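4. Build and Test in a Home Kitchen

4.1 Scope of the build

The arm in this paper was put together in a home kitchen and in a shared workshop run by Herard, which has a drill press, a laser cutter and a long bench that members sign up for. The workshop was used for cutting and drilling. All wiring, tuning and testing was done at home. We chose this split because the arm is meant for kitchen counters, and a counter at home has things on it that a workshop bench does not.

The design goal was a small arm that can pick up light kitchen items, move them a short distance and put them down again without a person steering it. The total parts budget was 500 dollars. The heaviest item it was asked to lift was 200 grams. We did not try to handle liquids, knives or anything plugged in.

4.2 Frame and drive

The base plate and the two lower links were cut from aluminum sheet at the workshop. The upper links were printed, first on a borrowed printer and then again after the holes for the elbow joint came out too tight. The second set of prints was used for all the results in Section 5.

The joints are driven by Plirer geared servos. These were chosen on price. They have some play in the gears, which showed up at the wrist as a small wobble when the arm stopped quickly. Lowering the top speed made the wobble small enough to ignore for most items. It did not go away, and thin items that had to be set down on edge were still a problem.

The controller is a Zudus board with the stock firmware. We changed two settings: the limit on joint speed and the time the board waits before it reports a stalled motor. The stock wait time was too long for our use. With the arm pressed against something heavy, the servo would get hot before the board took any action. After the change, a stall is reported in less than a second and the arm backs off by a fixed amount.

Cables run along the outside of the links in a loose sleeve. An earlier version had them inside the links, and they were pinched at the elbow. The sleeve looks worse and catches on things now and then, but it can be opened and fixed in a few minutes.

4.3 Mounting

A clamp under the counter edge would have been the simplest mount, but many stone and stone-look counters have an edge that is too thick or too rounded for a common clamp. We used a weighted base with a rubber sheet under it. The weight was raised until the base no longer crept during a full reach to the side. The rubber has to be wiped clean before each session. Flour under the sheet was enough to make the base slide.

4.4 Camera and calibration

The vision part follows the method we call Priedītis, after the software package we took it from. It needs one camera and a printed marker card. The card is placed flat within reach of the arm, the arm touches each corner in turn, and the software works out where the camera is. A full calibration takes 10 minutes when nothing goes wrong.

Two things commonly go wrong. The first is glare. Polished counters reflect the ceiling light, and the software sometimes reads the bright patch as part of the card. Turning off the light over the counter and using a lamp from the side fixed this in most sessions. The second is the card being moved by accident between touches. We now tape it down.

4.5 The counter as a work area

Reach tests on a bare bench gave a simple result: the arm could get to any point inside a half circle. On a kitchen counter the usable area is smaller and has an odd shape. Tall items at the back block the upper links, and appliances at the front block the wrist when it comes in low. Figure 3 shows the kind of layout the planner has to deal with, with a black two-slot toaster and a toaster oven in the foreground, a cutting board and small bowl behind the toaster, and containers lined up against the tile.

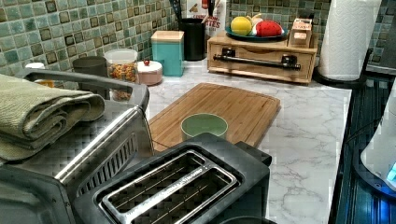 Figure 3. Kitchen counter with appliances, cutting board and stored items.

One reader of the draft objected that a planner tested on a single household's counter learns the habits of that household, and asked for results from a second kitchen before any claim about kitchens in general. We agree with the point and have limited our claims to match it. A second kitchen is planned for the next version of this work.

For planning, each large item is treated as a plain box with a margin on all sides. This wastes space. A curved handle becomes a block, and the gap under it is lost. It also makes the planner fast enough to run on an old laptop, and we kept it for that reason. Soft items such as dish towels are given a box too, with a larger margin, as their shape can change when they are brushed.

4.6 Changes made during testing

Most changes after July were small. The gripper pads were replaced with softer ones after the first set left marks on fruit. The home position was raised so that the arm rests above the items on the counter. A stop button was added on a long cable, so it can be reached from the other side of the room.

Reader comments

tomh_bench: Did you try the servos with a lighter wrist? Mine wobbled until I moved the gripper motor back to the forearm.

Carla: The flour remark is right. Same with sugar.

guest: Is the stall setting saved after a power cycle? Mine goes back to the default each time.

Related items
Section 3: Parts List and Costs
Section 5: Pick and Place Results
A Weighted Base for Small Arms
Marker Cards and Glare on Polished Surfaces

Posted October 14, 2019 | Contact the authors | Text may be copied with credit | Back to top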